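Holloway House - Common Areas Fire and Trip Inspection
Quarterly checklist with comments
November 2020
Inspected by: Dwayne Wojcik
Previous inspection: March

1. Exits and corridors

1.1 Exit doors open from inside without a key - PASS
1.2 Corridors clear to full width - FAIL
Two folding chairs stored against the wall outside the laundry. Move to the store room. Same comment was made in March.
1.3 Exit signs lit - PASS
Sign at the rear stair is dim on one side. Replace the tube at the next service.
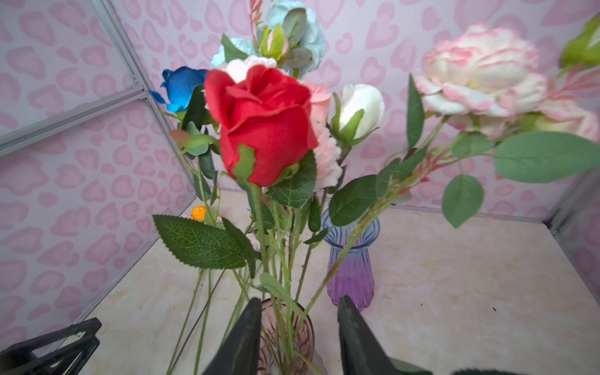 1.4 Stair nosings fixed and visible - FAIL
One nosing on the rear stair lifts at the left end. Refix with screws, no adhesive. Taped off until done.

2. Extinguishers and alarms

2.1 Extinguishers on brackets, pin and seal in place - PASS
2.2 Service tags current - FAIL
Unit 261 (kitchen) is out of date. Briltgate to attend. The bracket is also mounted behind the door swing and should be shifted to the other side of the frame.
2.3 Smoke alarms respond to test button - PASS
All tested, including the 7 replaced by Briltgate after the last inspection.
2.4 Fire blanket in kitchen - PASS
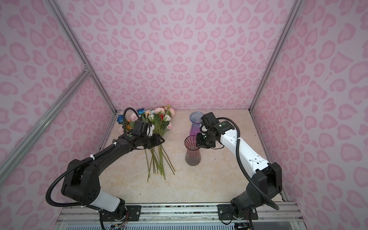
3. Electrical

3.1 Power boards not daisy-chained - PASS
3.2 Leads clear of walkways - FAIL
Heater lead crosses the doorway of the reading room. Use the outlet on the window side.
3.3 Test and tag current - PASS
The Veritz urn has a new tag but the old one is still attached. Remove the old one to avoid confusion.
3.4 Switchboard access clear - PASS
Door catch is stiff. Lubricate.

4. Floors and furniture

4.1 Mats flat, edges not curled - PASS
4.2 Shelving fixed to wall - FAIL
Tall unit in the reading room has one bracket only. Marked limit is 80 kg per shelf and the top shelf is full of bound magazines. Move these down and fit the second bracket.
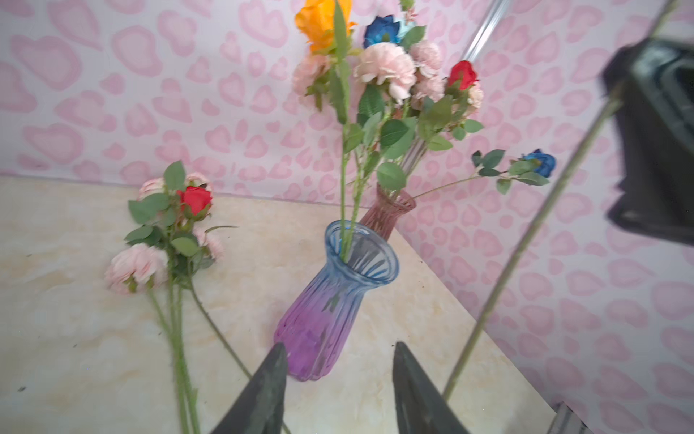

4.3 Tables stable, locking legs engaged - PASS
4.4 Window restrictors working - PASS
One on the north side needs a new screw. Holding for now.

5. Kitchen and storage

5.1 Range hood filter clean - FAIL
Heavy grease. Degrease or replace before the oven is next used.
5.2 Chemicals labelled and locked away - PASS
Data sheet for the Navidano floor cleaner is missing from the folder - reprint.
5.3 Nothing stored within the marked hot water unit clearance - PASS

Items 1.4, 2.2 and 4.2 take priority. Quote limit without further approval is $4000 for the lot. Initial each item on the office copy when closed.

D. Wojcik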